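Home › Storage › Baskets › Grodilik

Grodilik round basket with two handles

Tan, grey and dark brown
Woven by Pešek, sold by Tondetti
In stock

Quantity
Add to basket
Save for later

The Grodilik is our round wicker basket for the living room, the bedroom or the hall. It becomes narrower towards the base, it has two handles on the rim, and it is woven in three bands of colour. We have kept it in the shop longer than any other basket, and more than 200 have left our shelves in this colouring.

On this page we try to give all the information that customers ask us for by email. If you have already one Grodilik at home and wish to buy a second, please read the part about differences between baskets before you order.

Shape and colours

The upper part of the wall is light tan. Under it comes a grey band, and the lowest part is a dark brown, close to the colour of dark chocolate. The same order repeats on the inner side, so when you look into the basket you see first the tan, then the grey, and at the end the brown bottom. The bottom is coiled from the middle outwards in a spiral.

We are asked often whether the grey is a warm or a cold grey. In daylight from a window it can look a little blue. Under a yellow lamp in the evening it looks more like stone. If your sofa or your curtains are in a blue-grey, the two will go together well. With a very yellow or green grey we would be more careful.

The brown at the base is practical. It is the part which stands close to the floor and receives the marks from the vacuum cleaner and from shoes, and on the dark colour these are not so easily noticed.

The rim

The rim is wider and thicker than the wall, and it is fastened by small brown stitches which go all the way round at regular distances. Please have a look at these stitches when your basket arrives. They should all lie firm. If one of them has come loose on the way, write to us and we will send another basket.

The handles

There are two handles, one on each side, both wrapped in dark brown. The wrapping has ridges that you can feel with the fingers. The handles are bent by hand, therefore one may stand up a bit more and the other may lean outwards. You can correct it gently with your hands, but please do not try to bend a handle when the basket is full.

Always lift with both handles. With one handle the basket tips, and after some months the rim on this side will be pulled out of its round form.

Size and weight

Height to the rim: 32 cm
Recommended load: up to 6 kg
Handles: fixed
Lining: none
Lid: none

The height is measured without the handles. If you plan to put the basket on a shelf, leave enough room above the rim also for them. They do not fold down.

What it is good for

Most people buy it for blankets. Two sofa blankets go in when they are folded, and a third one if they are thin. It is also good for wool and knitting, for magazines that you stand upright along the wall, and for soft toys. In the hall it takes hats and gloves of a family through the winter, only they should be dry when you put them in.

For clothes waiting for the washing it is possible too, but for more than one person we find it small, and then we would advise the taller baskets from our laundry page. Firewood we do not recommend. The bark catches in the weave and the small pieces fall to the bottom, where it is hard to get them out again.

A plant can stand in it when you put a waterproof pot or a deep saucer inside. Water must not stand on the woven bottom.

Placing it on the floor or on a stand

The base is narrower than the top, so the basket takes less place on the floor than it seems. On a wooden floor, put a piece of felt under it. On a carpet nothing is needed.

Some customers prefer to have it higher, on a low stand or a bench, so that they do not need to bend down. This works well as long as the stand is flat and the whole base rests on it. On a stool with a round, padded seat it can slide.

The white tray

For the smaller things we offer the Nevier, a plain tray in matt white. It is rectangular with rounded corners and it has no pattern. It belongs to the same group of products but it is not made of wicker, and it is ordered separately. It does not fit into the basket and is not meant to be its lid. People use it on the table next to the sofa for glasses, remote controls and post — the things which would otherwise get lost between the blankets.

The matt surface is kind to the eye in strong light, though it shows pencil and ink. Wipe these soon with a damp cloth and a drop of washing-up liquid. Do not use a powder or the rough side of a sponge.

Care of the basket

Take out the dust with a soft brush, or with the vacuum cleaner on low power and with the brush nozzle. Begin at the rim and go downwards. For a stain, use a cloth which is only damp, and let the basket dry in the air, away from the radiator. Do not put it into the bath or under the shower.

In a very dry room the wicker can begin to make small noises when you lift it. Once or twice in the winter you can go over the wall with a damp cloth and it will be quiet again. Single ends which stick out can be cut with nail scissors close to the weave.

Differences between baskets

Each Grodilik is woven by hand at Pešek. The height of the grey band can differ, and the opening is sometimes a little oval instead of quite round. If you need two which should stand next to each other, write "pair" in the note field of your order. We will then choose two which are as near as possible to each other. This costs nothing extra but can make the delivery one or two days longer.

The Grodilik basket, and the Nevier tray in the second picture

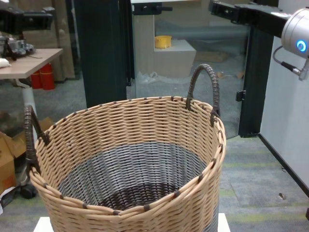
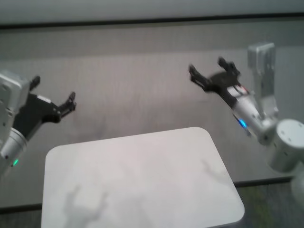
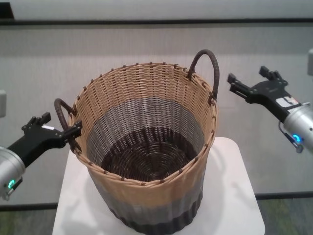 Reading time: 6 minutes

Delivery and returns

We send the basket in its own cardboard box with paper inside and around the handles. The Nevier is sent flat in a second box, also when you order both together, so please do not worry if one parcel comes before the other.

After unpacking, let the basket stand open for a day. It can have a smell of dried plants at the beginning, which goes away by itself.

If you do not like the basket at home, send it back within 30 days, unused and in its box. Please protect the handles again with the paper, as they are the first to suffer when something heavy is put on top of the parcel. The money is returned to you when we have checked the basket in our store.

The next delivery from Pešek is expected in March. The Grodilik in tan, grey and brown will stay in the programme. The version with a lid is sold out and will not be made again.

See also
Felt pads for baskets and stools
Laundry baskets, tall
Nevier tray, white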